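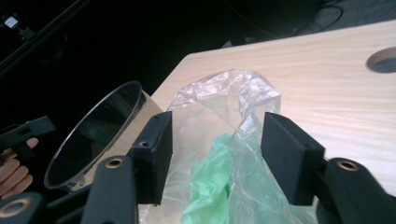 Residents of the Kodwood apartments will be able to drop off used plastic bags and clear packaging film in the building's ground-floor workroom starting in July, under a plan announced by the tenants' association on Friday, May 17, 2024. The collection will take the thin stuff that the city's curbside bins do not accept, such as a crumpled clear bag or a bright green one of the kind that piles up in kitchen drawers. Rigid items, including clear plastic containers and tubes, will still go in the regular recycling.

The workroom is on the Mbeki Street side of the complex and is already used for bike repair and a monthly clothing swap. It will be open for bag drop-off two evenings a week and on Saturday mornings. Residents will not need to sign up, but they will need their building key to get in.

Wing-sze Tsang, who proposed the collection last fall, said the idea came from looking at what was being thrown into the wrong bins.

"People put a bag in with the bottles and think they've done the right thing," Tsang said. "Then the whole bin gets tagged and it goes to the landfill. We had that happen again and again over the winter."

Plastic film is a problem for most sorting plants – it wraps around the moving parts and has to be cut out by hand. For that reason the city asks households to keep bags out of the blue bins, even when the bags carry a recycling symbol. Some supermarkets have drop-off barrels near the door, but the one closest to Kodwood took its barrel away when the store was remodeled.

Bags brought to the workroom will be sorted by color before they are baled. Clear film goes in one bin, and green, white and printed bags go in another. Clear material is worth more to the company that buys it, Turnora, which will pick up full bales from the loading dock. Mixed color is accepted at a lower rate.

Tsang said she does not expect the program to bring in much money. Whatever is paid will go toward the workroom's electric bill.

Residents are asked to shake out crumbs and remove paper labels and receipts before bringing bags down. Bags do not have to be flattened or folded, and one bag may be stuffed inside another for carrying, as long as the two are pulled apart at the sorting table. Knots should be untied. Bags that have held raw meat, paint or motor oil will not be taken, and neither will the crinkly kind used for chips and candy.

Compostable bags have to be kept out as well. Many of them are green, and they can be hard to tell from ordinary plastic once the printing has worn off. Anyone who is not sure is asked to leave the bag in the box marked "Check" by the door.

Nnamdi Edet, who runs the bike repair evenings, will train residents who want to help with sorting. He tried the process in March with bags collected from his own floor and said the slow part was separating them.

"They get balled up together and they cling," Edet said. "You have a clear one over a colored one and you can't find the edge of either. It's easier with dry hands, and it's easier at a table than standing over a bin."

His trial took in over 1,000 bags from a single floor. Edet said most came from groceries and takeout, with a smaller share from dry cleaning and mail orders.

Brernetti, the hardware store across from the complex, has donated the two bins and a sorting table. The store will also hand in the wrap from its own deliveries, which its manager said had been going in the trash.

Not everyone at the meeting was in favor. A few residents of the lower floors said they were worried about smells and about bags blowing into the courtyard when the dock door is open. The association agreed to keep lids on both bins and to move the bales inside the night before each pickup. The plan will be reviewed after the first two pickups, and the hours may change if the room gets too crowded on bike nights.

A training session for sorters is planned for the last week of June in the workroom. It is open to all residents and will last 30 minutes. The list of accepted items will be posted in the mailroom and next to the elevators on each floor before the collection begins.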